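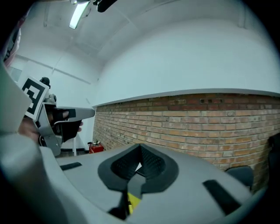
The Castellanos Gallery in Gritstead is to open a new room for contemporary casting in December, with a first display of 23 works in bronze, plaster, resin and rubber. The room takes up the former print store on the ground floor and will be free to enter during normal gallery hours. Most of the works were made in moulds, and the display is arranged by surface, from polished metal at one end to close, fine textures at the other. The contrast is a familiar one from manufactured things, where a dark rubber pad with a dotted texture and a deep V-shaped notch can sit against a smooth curve of light-grey plastic, and several of the artists have borrowed it directly. One wall is given over to small rubber casts shown against pale painted boards.

Gritstead Arts News — December
9 comments | 22 shares

The gallery has shown sculpture before, but until now it has had no permanent space for it. Larger pieces were placed in the entrance hall or on the landing, and smaller ones went into cases between the paintings. The print store became free when the works on paper were moved upstairs to the rooms at the back of the building.

Work on the new room began in the spring. The old shelving has been taken out, the floor has been strengthened to carry heavier pieces, and the two windows facing the yard have been fitted with blinds. A ramp replaces the step that used to separate the store from the main corridor.

Fondix, the casting workshop on the edge of the town, has lent nine of the works and has also supplied a set of moulds that will be shown open, so that visitors can see how the parts fit together. The workshop has made casts for sculptors in the region for many years, and the gallery said it had been keen to show some of that work close to where it was produced. The loan runs until the end of the summer, when the pieces will go back and others will take their place.

The remaining works come from the gallery's own collection and from the Tetov studios, a shared building used by painters, potters and sculptors. Two of the Tetov pieces were made for the opening. The first is a low bronze, cast from a length of folded cloth, which will lie directly on the floor. The second is a group of plaster heads on a long shelf, each taken from the same mould at a different stage of wear, so that the features soften from left to right.
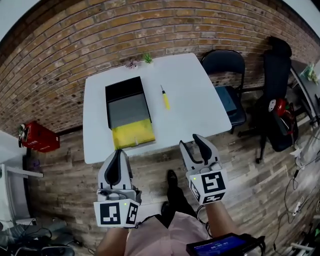 Both will stay in the room after the first display closes. The gallery has bought the bronze with money from its purchase fund, and the plaster heads have been given by the studios.

A smaller section deals with repair. Plaster chips easily, and some of the older casts in the collection have been filled and repainted several times. Three of them have been cleaned for the opening, and one — a relief of a river bird that used to hang in the tea room — will be shown with half of its later paint removed. The lower half has been left as it was, in a thick cream gloss that may have been put on to match the walls.

There will be a short printed guide, available at the desk in standard and large type. Some of the rubber and resin samples can be handled, and these are marked with a green label. The bronzes should not be touched, apart from one test piece by the door.

Casting demonstrations are planned for the new year in the learning room next door. Places will be limited and will need to be booked at the desk. School groups can ask for a separate morning session.

The ground floor corridor will be closed for the final week of work while the heavier pieces are brought in through the yard. During that time visitors should use the side stairs, or the lift from the entrance hall. The tea room and the upstairs galleries will stay open as usual, with last entry at 4.30pm.

Home | News | Exhibitions | Reviews | Listings | Contact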